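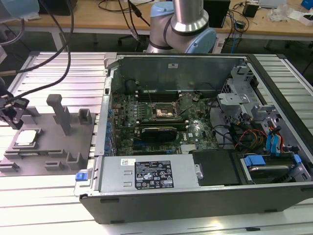
What does a port operator charge for when a container sits in the yard? Two separate things, and they are often mixed up on invoices. Storage is charged by the terminal for the ground the box takes up. Demurrage is charged by the shipping line for keeping its equipment past the free period.

Session notes: Yard time and terminal charges
Revised 7/31/25

Free time

Free time is the period in which a full import container can stay in the yard at no cost. It starts either on the day of discharge or on the day after, depending on the tariff. Read the tariff before you calculate anything. In the course case, the port of Kerinano gives 3 free days and counts from the day after discharge. Weekends are included. The line, Hedlund, has its own free period, set in its own contract, and the two clocks do not have to match.

Dwell time

Dwell time runs from discharge to gate-out. It is the figure terminal planners watch most closely, and a small rise uses up a lot of space. When the yard fills, boxes are stacked higher, and the cranes spend more moves digging out the one a truck has come for. These extra moves are called rehandles. They earn the terminal nothing. 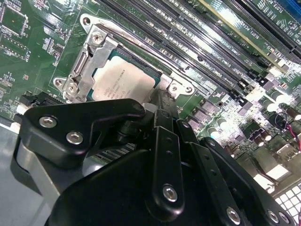
One reader of last term's notes wrote that shippers see it differently: the box is usually waiting on customs papers, and charging more does not make the papers come any sooner. Keep this in mind for the Caltov exercise. A tariff can only change behavior the customer controls.

Working the case

Caltov Terminal has 1541 ground slots for imports. On the November reference day, 1319 are in use. Drovow, a forwarder, asks to bring in a block of 500 containers on one vessel.

- Work out how many slots are free before the vessel arrives.
- Decide how high the new block would have to be stacked if no other boxes leave.
- Say what this does to rehandles.
- Suggest one change to the free period and say who would pay for it.

Treat all boxes as the same size. Reefers and dangerous goods are left out - they have their own areas and their own rates, and we cover them next session.

Terms to know

Gate-out: the moment the truck leaves with the container.
Detention: the line's charge for equipment kept outside the terminal.
Rehandle: a move made only to reach another box.

Bring your slot calculation on paper. The tariff sheet will be handed out in class.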